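MEDIA RELEASE

Nitholm toy library opens its doors for good this December

Well, we did it! After five years of packing everything into the back of my station wagon every time the hall was needed for something else, the Nitholm toy library is moving into its own rooms at the old Farnow shopfront, and I'm over the moon to be telling you.

I'm Ziad Tannous and I run the thing (with plenty of help from parents who can't say no to me). We started with a folding table, two cartons of hand-me-down puzzles and a lending book I ruled up in biro. Today we have 1,235 toys, games and puzzles on the books and 158 member families, and a fair few of those families drive in from the farms out past the highway.

If you've never used a toy library, it works like the book kind. You join, you choose up to five items, you take them home for three weeks and you bring them back with most of the pieces. Kids grow out of things so quickly, and a good ride-on costs a bomb when it's only going to be loved until winter. My own two borrowed the same marble run eleven times before I caved and bought one.
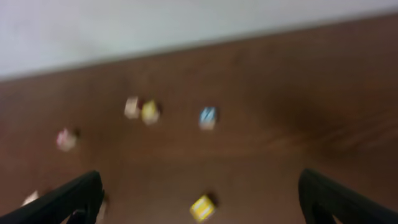 Photo: Nitholm Toy Library

Blocks are still our most borrowed category, by the way, ahead of trains and well ahead of anything with batteries. I had a bet on dinosaurs and lost it. Grandparents are big on blocks too, and so is the Abu Hammour family day care, who have a standing booking for the big tubs and always bring them back sorted by colour, bless them.

The new rooms mean we can finally open more than one morning a week. There's a ramp at the front, a change table, a proper sink for washing toys between loans and a corner where littlies can have a play while you browse. There's parking behind the building as well, but go slowly, the driveway is tight and the neighbour's fence has already copped it once.

Local joinery firm Iltance built our shelving at cost and stayed back until nearly 9 pm to get the last bay level. Thank you! If anyone has a decent heater they'd like to part with, I'd love to hear from you before next winter.

Membership stays at the same price as last year, and it's half price for concession card holders. We're also after puzzles for ages eight and up, as long as you've checked they're complete (please, please check).

Opening morning kicks off at 9:30 am with a sausage sizzle, face painting and free toy loans for anyone who joins on the day. Bring the kids, bring Nan, bring back anything of ours you find under the couch. No late fees all month.

Media contact: Ziad Tannous, Nitholm Toy Library. Interviews welcome any time after school drop-off.

ENDS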